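Speaker notes – Teleoperated demonstration in domestic washrooms
Ozan Türkmen, Sep 1, 2020
Slot is short. Skip the hardware slides if the previous speaker runs over.

Slide 1. Title. Thank Catherine Dalgleish for the invitation. Mention Jean MacAulay did the annotation tool and is in the room for questions on it.

Slide 2. What we mean by demonstration. The operator drives both arms remotely and the robot records joint positions, gripper state and camera streams. There is no scripted trajectory. The policy sees what the operator saw, at the same rate, and is trained to reproduce the commands. Define "episode" before going on; the last audience confused it with "session".

Slide 3. Why toilet seats. A hinged part with a short arc, a hard stop at the top and a thin glossy edge. The seat and the lid sit close together, so a fingertip that enters at the wrong depth takes both. Operators have no force feedback on our Zikinine console and tend to press until something moves.

Slide 4. Changing the object before changing the policy. Blair Urquhart's proposal from May: put something compliant on the seat and grasp that. The contact point then sits away from the rim and orientation error matters less. Cost is negligible. The objection is generality, and I come to it on slide 6.

Slide 5. Two views, wrist and head. Leave these up while talking about the grasp target.

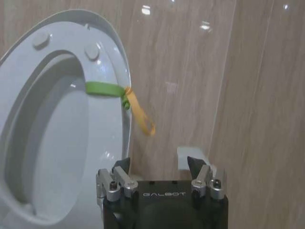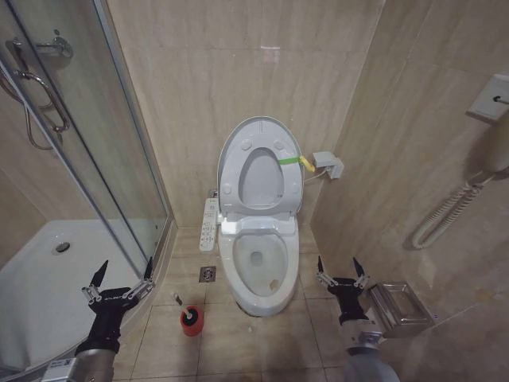
Seat raised in both. Green and yellow on the right side of the seat is the pull point.

Explain the division of labour between cameras. The head view gives the approach and tells the operator where both arms are relative to the walls. The wrist view governs the last part of the motion and the closing of the fingers. Operators who stay on the head view through the grasp close early. Ksawery Walczak now trains new operators to switch their attention at a fixed point in the approach, and we log the switch by foot pedal.

Reflections: glossy tile gives specular highlights that travel with the wrist. We do not mask them. The intention is that the policy learns to ignore them, and for that they have to be in the training set.

Slide 6. Numbers. 767 episodes recorded, 60 held out for evaluation. 13 operators, four of them with no prior teleoperation experience. Do not quote a success rate from the pilot; the reset procedure changed partway through and the figures are not comparable.

On generality: a policy trained on a pull point has learned to find a pull point. State this plainly. Drivby runs the same task on the bare rim and we plan to mix the two sets – ratio not settled.

Slide 7. Failure types. Fingers close beside the target. Target grasped, arc too flat, grip slips partway. Lid and seat moved together. The second is the most common and comes from operators pulling toward the robot instead of following the hinge. Play the joint-angle trace here and pause at the slip.

Slide 8. Next. Lowering the seat under control, then the flush. Bare-rim collection with the softer fingertips from Gunn, if they clear customs.

Likely questions:
Why not kinesthetic teaching? Hands and arms of the demonstrator end up in the camera view, and one person cannot guide two arms well in a room this size.
Latency? Jean has the plots.
Will the data be released? Under discussion with Fuvov. Do not commit to a date.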